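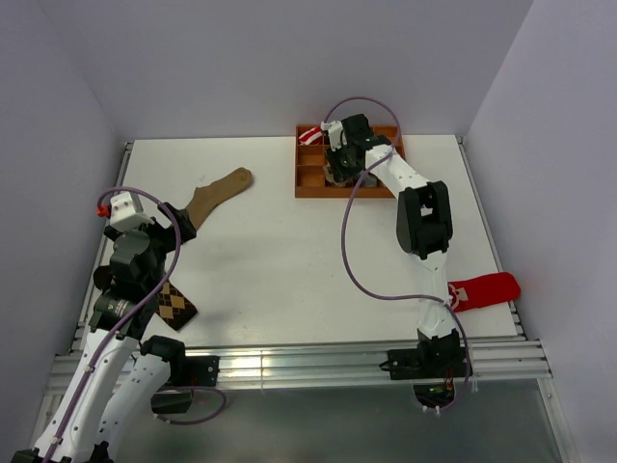

Gusano Wi-Fi Logs

A small set of home wireless readings, put together by Nyokabi Barasa and Khải Phùng. We love poking at routers, and we hope you'll find something fun in here too!

What you get

1,000 readings from 40 homes, one plain text line each. Every line has the signal strength, the noise level, the channel and the link speed the laptop reported at that moment - handy if you've ever wondered why the kitchen is so slow.

Getting started

Unpack the archive, open readings.txt in any spreadsheet and sort by channel first. The Muli script draws a lovely little chart for each home and takes roughly 3 minutes on an old laptop.

Known gaps

Two homes have no noise values. Speeds are what the card claimed, so don't read them as download speeds.

Changes

May 8, 2026 - fixed the channel column for 5 GHz readings. Network names are now stripped out too.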